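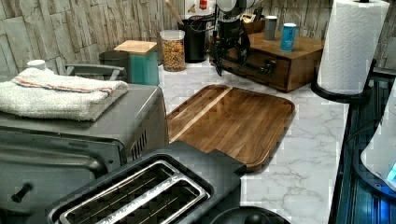 1/ Kitchen counter, part two. A few of you asked for the follow-up after my August posts about moving into the rental in Jemorville, so I'm going to put it all in one thread.

2/ The counter is white with gray veining. I like the look but it hides crumbs in the gray parts. I wipe it at night with dish soap and warm water and dry it with an old T-shirt. No vinegar until I find out what the surface is. The landlord is checking.

3/ Toaster and toaster oven both stay out. I tried living with only the toaster oven for 13 days. It makes fine toast but slowly, and I'm not waiting for it before work. The two-slice is back.

4/ I keep a folded towel on top of the toaster oven. It comes off before the oven goes on, every time. If you have kids or roommates who won't remember that, hang yours on a hook.

5/ The cutting board lives flat on the counter now. It used to stand against the wall and it fell over whenever I reached for a canister. Oil once a month, both sides, and let it sit overnight. The groove needs a second pass with a corner of the rag.

6/ Canisters go along the back. The teal one with the wood lid is coffee. I got it from Grukholm on clearance and they don't seem to have that color anymore, so please stop asking me for the link. Sorry.

7/ Cereal is in the clear jar with the white lid. Yes, it's the colorful kind. A full family-size box does not fit. I leave the rest in the bag with a clip and top up the jar when it gets low.

8/ Utensil holder is black and sits behind the cereal. Wooden spoons go in there. Anything metal went in the drawer, it was too noisy.

9/ The stone wall is the one thing I would change. The tiles are rough and layered, and grease gets into the ledges. A soft dry paintbrush works for dust. For grease I use a toothbrush and soapy water, a small patch at a time.

10/ Someone asked what I measured before buying anything. Mostly the gap under the shelf. Mine is 937 mm off the counter at one end (my tape is metric, sorry) and a bit less at the other. Check both ends of yours.

11/ Still undecided on the Nalum bread box. It would have to go where the board is and I don't want to move the board again.

12/ Drawers are next. I'll start that thread on 22nd November if the dividers get here by then.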